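About Nandesholm Travel

Small agency, 3 of us, Prurkside office above the bakery. Started by Gijs Desmet after too many canceled flights and nobody picking up the phone. We book trips, rebook them, chase refunds - groups up to 12.
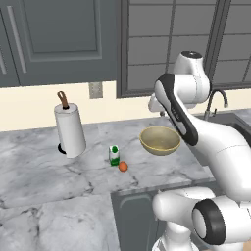
Border rules change, we watch them so you dont have to. Entry forms, test windows, transit stops. Updates go out by email every morning.

Office open til 5. Ring the bell twice, it sticks alot.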